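Set Dresser / Junior Scenic Designer, Broadcast Studios
Ekow Scenic, full time, on site

Hi, I'm Lahcen Ouazzani, and I run the broadcast side at Ekow. We design and build sets for television: news desks, weather corners, talk show living rooms, that odd carpeted circle where people discuss the election. I've been doing this long enough to have strong feelings about desk edges, and I need another pair of hands (and eyes) on my team starting in November.

We're a crew of 13 right now. Most of us work out of the shop, and at any given time two or three people are off at a station somewhere with a tape measure and a roll of gaffer tape. The next big one for us is Villanueva, a regional morning show that's moving into a former bank lobby. It's a gorgeous room with terrible acoustics and four columns exactly where you'd want to park a camera. You'd be on that project from your first week, so if you like a puzzle, keep reading!

What you'd be doing, mostly:

Drafting parts of the set from my sketches, which are bad, and from our lead designer's, which are lovely.
Building foam core models so the producers can stick their heads in and argue about the couch.
Picking finishes. Paint, laminate, fabric, acrylic. You'll look at all of it under studio lights before we order, and you'll find out how many grays turn purple on camera.
Dressing the set: books, mugs, plants, lamps, all the stuff behind the anchor's shoulder that viewers write in about.
Going on install with us. Expect 5 or so trips a year, usually four nights each, with a late load-in and a 4 a.m. camera check at the end of it.

The install part is what scares people off, so let me be upfront about it. We get into a studio after the last newscast and we have to be out of the way before the first one. You'll be tired. You'll eat a burrito sitting on a road case. Then the lights come up on something you drew two months ago, and I still get a kick out of that every single time.

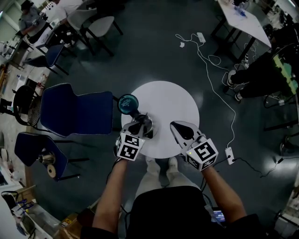 As for what I'm looking for, I care a lot more about your eye than your degree. Two years of work in theater, exhibits, retail display, film or TV would be great. If you've built sets for a college station or a community theater and you can show me photos, that counts too. You should be able to draft in whatever program you like, as long as you can send me a clean file the shop can cut from. We use Sondov for the lighting previews, and I don't expect you to know it. It takes a couple of weeks to get comfortable and I'll sit with you while you learn.

It helps if you can handle a tape measure and a drill, carry one end of a flat, and stay polite to a floor director who hasn't slept. Some knowledge of LED walls would make me very happy. We buy most of ours through Prevamach, and I spend more of my week than I'd like talking about panel seams, so if you can take some of those calls off my plate I'll owe you lunch.

Pay depends on experience and I'll give you the range in our first phone call, before you've done any work for us. You get health and dental, paid travel days (the whole day, door to door), and comp time after every install. Regular hours are 9 to 5:30. We close up early on Thursday if we're not in a build, and people tend to hang around anyway because the shop has a decent ping-pong table and a not-so-decent espresso machine.

To apply, send me a short note and up to 5 pieces of work. Please tell me what YOU did on each one! If it was a big team and you painted the baseboards, say you painted the baseboards, I love a good baseboard. Sketches and ugly process photos are welcome. Skip the formal cover letter and tell me about a set on TV right now that you can't stand, and what you'd change first.

I'll read everything myself and write back to everyone, though it may take me a bit if we're on the road. If it looks like a match we'll talk on the phone, and then I'll have you out to the shop for a paid half day so you can meet the crew and poke around the model room.

Send your note through the contact form on the Ekow site and put "set dresser" in the subject line so it lands in my folder.

Lahcen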